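About Pulholm Playroom

Hi, I'm Lucero, and I run Pulholm with my friend Daranee Hemmin. We're a small preschool on the ground floor of the old Waderholm building, with 12 children in each group and a garden that's mostly mud until May. If you've found this page you're probably looking for a place for your three- or four-year-old, so let me tell you how we do things!

It started with a play kitchen. I'd been teaching kindergarten for years, and the kids who wouldn't say a word at circle time would talk nonstop once they had a cup in their hands and someone to serve. So when Daranee and I opened, the kitchen table came first and the rest of the furniture had to fit in after it.
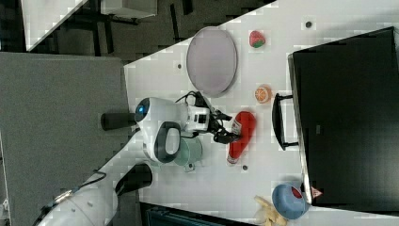 We like to mix toy food with things that look like they came out of a grown-up's cupboard. A toy strawberry is great, but put it next to a proper big plate and suddenly there's a restaurant, a menu and a very long wait for your order (I once waited all of Thursday morning for soup). Parents ask if we teach numbers and letters. We do, and plenty of it happens right there, while somebody is working out who gets the orange slice.
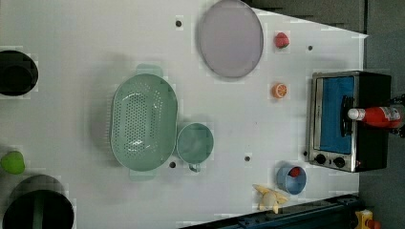 The colander is the thing they fight over, by the way. It's been a hat, a boat and a bed for a bear, and every so often it gets used for pretend spaghetti. We don't correct any of that. We do ask everyone to help put things back before lunch, and Ezekiel Sorensen, our afternoon teacher, has a tidy-up song that you will be hearing at home, sorry in advance.

Rory Tennant looks after the garden group and does the books for us too. Between the four of us we speak English, Spanish and Thai, and we're happy to chat in any of them at drop-off.

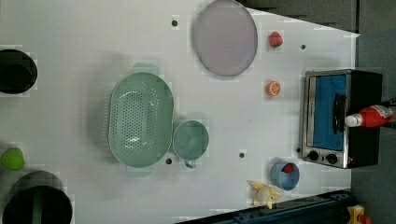
The kitchen table, with the toaster oven and the famous colander

We're open 3 mornings a week for the little ones and every weekday for the older group. Come by and visit, bring your child, stay as long as you like. Ring the bell marked 162 and one of us will come down the hall and let you in.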